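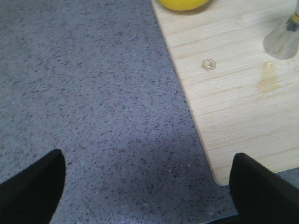
Gristcombe Floor Cleaner Concentrate, nine months in

I bought the Gristcombe concentrate in the winter to replace the supermarket stuff I had been using on our hard floors. We have tile in the kitchen and hall, sealed concrete in the back room, and vinyl in the bathroom. I wanted one product for all of it. I paid for the bottle myself and have finished one and started a second.

It comes as a clear liquid in a squat bottle with a measuring cap. You add one capful to a bucket of warm water. The label says not to use it on unsealed stone or waxed wood, and I haven't tried either one.

Cleaning

On everyday dirt it does well. Muddy prints in the hall come up in one pass with a flat mop. Dried juice takes two passes or a minute of soaking. Cooking grease in front of the stove was the hardest test, and at normal strength it only got most of the way there. A double dose cleared it but left the tile a little tacky, so I had to go over it again with plain water. I now spray that spot with dish soap first and mop afterward.

Grout is the weak point. It does not lighten old grout at all. I scrubbed a test patch with a brush for ten minutes and could not pick it out the next day. If dirty grout is your main problem, buy a grout cleaner.

Streaks and residue

My old cleaner left cloudy streaks on anything dark. This one dries clear if you measure it. When I poured by eye I got streaks again, mostly in the bathroom, where the light comes in low across the vinyl. Changing the water halfway through the house helps more than anything else I tried.

I mopped the back room with it every week from March on, and the sealer still beads water the way it did before. I can't speak for other sealers.

Smell

There is a light smell, something like cut grass, and it is gone in under an hour. My sister Danica Šimek gets headaches from pine cleaners and she was fine with this. The unscented version costs the same.

Compared with the others

Before this I used Morkimari, which is cheaper and comes ready to use. It cleans about as well on mud and worse on grease, and you go through a bottle fast. I also tried a sample of Daher tablets. They are easy to store, but they took so long to dissolve that I ended up stirring the bucket with the mop handle, and there were still bits at the bottom.

The mop matters too. I use a Prongate flat mop with washable pads. With a string mop the floor stayed wet much longer and the results were uneven, whichever cleaner was in the bucket.

Complaints

The measuring cap drips down the side after every use and the bottle gets slippery. The printed lines inside the cap had rubbed off by summer, so I marked the level with a paint pen. The refill pouch has no spout, and I spilled some of it the first time. Cutting a very small corner works better than tearing along the notch.

Would I buy it again

I already have. For tile, vinyl and sealed concrete it is a good regular cleaner, and the price per bucket is low once you are past the first bottle. I would skip it for heavy grease or old grout. Four stars out of five, with one off for the cap.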